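Folding surface for a small laundry area: board on a table, or fold straight on the wood?
Started by seamallowance_k, Home Care > Laundry and Textiles

seamallowance_k
I fold at a table with a light wooden top. The wood is unsealed along one edge and it catches fine knits, so I want a smooth board laid flat over it. Two questions.

1. Does the board need to cover the whole table, or only the part where the folding happens?
2. Does the basket go on the board or beside it?

The basket is perforated plastic, the long narrow type. Most of the load is thin cotton cloths, plus shirts. I am looking at the Skoltholm board in white, but I will take other suggestions.

dryline
Cover the working area and leave a strip of bare table at the back. Finished stacks go on the strip. If the board runs to the far edge, stacks slide on it when you pull the next piece across.

White is fine for colored cloth and bad for white cloth. You lose the hem against the background and end up folding by feel.

pleat_and_press
I disagree with the strip. A board that stops short leaves a lip, and sleeves catch on the lip. I had a short one for two years and replaced it with one cut to the table.

On the basket: beside the board, on a stool, rim level with the tabletop. You lift out sideways instead of up and over, and you keep the full width for folding.

dryline
The lip is only a problem if the board is thick. Mine is thin enough that nothing catches. Measure before buying.

seamallowance_k
There is no room for a stool on the left. The table frame has a rail down that side and there is a post behind it. The basket has to go on top.

ninefold
Then put it at the left end of the board with the long side running away from you. Set crosswise, it uses up the front edge, where your forearms need to be. Lengthwise, you reach over the near rim with the left hand and the right half of the board stays clear. 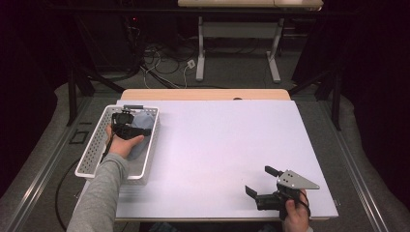

Lengthwise also means you pull cloth along the basket and it comes out partly straightened. Pulled across the short dimension, it drags over the side wall and bunches again. The difference is small on one piece and noticeable over a full load.

Keep the fill below the rim. A crumpled cloth takes up far more volume than its folded size, and once the pile stands above the wall it topples onto the area you are working in.

pleat_and_press
Perforated walls snag. Anything with a loose thread or a hook closure finds a hole. I would use a solid-sided bin for anything brought to the folding surface and keep the perforated one for carrying.

ninefold
The holes in this type are small rectangles. A hook closure can get in, I agree. Plain cloths do not. The original post says cotton cloths and shirts.

pleat_and_press
Shirts have buttons.

ninefold
A button does not fit through them. I have tried it with mine.

lintcount
I keep records, so here are numbers. I folded 1,244 pieces over one winter, all plain cloths and towels, out of a perforated basket. Snags: 37. Most were on the same two towels, which already had pulled loops. Take those out and the rate is not worth a second basket.

My board is a Lultby, 2 mm thick. No sliding once I put shelf liner under it. Without the liner it creeps toward you every time you smooth a piece with both hands.

dryline
Second the liner. Cut it smaller than the board so it does not show at the edge and collect lint.

seamallowance_k
Does the liner mark the wood?

lintcount
The rubbery kind can. Lift it in October and again in spring, wipe both faces, put it back. I have had no marks on an oiled top. I can't speak for bare wood. Use felt on the unsealed edge.

grainside
Different view: seal the edge and skip the board. Sand with 200 grit, two coats of the Peng clear finish, sand lightly between coats. You get the whole tabletop and nothing moves.

pleat_and_press
That fixes the edge. It does not give a wipeable surface, and clear finish over light wood shows every scratch from a zipper.

grainside
It wipes down fine once cured. Give it longer than the can says.

seamallowance_k
I will seal the edge and use the board, with felt under that side. Basket at the left end, lengthwise. I will leave the strip at the back for now and see whether the lip bothers me.

dryline
Put the hem side of each stack toward the wall. It makes the pile easier to pick up from the front.

pleat_and_press
Fold side toward you, yes. We agree on that one.

Related threads
- Pullusent drying rack: replacement clips
- Fitted sheets on a narrow table
- Removing static from thin knits
- Shelf liner residue on oiled wood
- Basket depth versus load size

Last updated: October
Contact | Copyright, all posts remain the property of their authors | Back to top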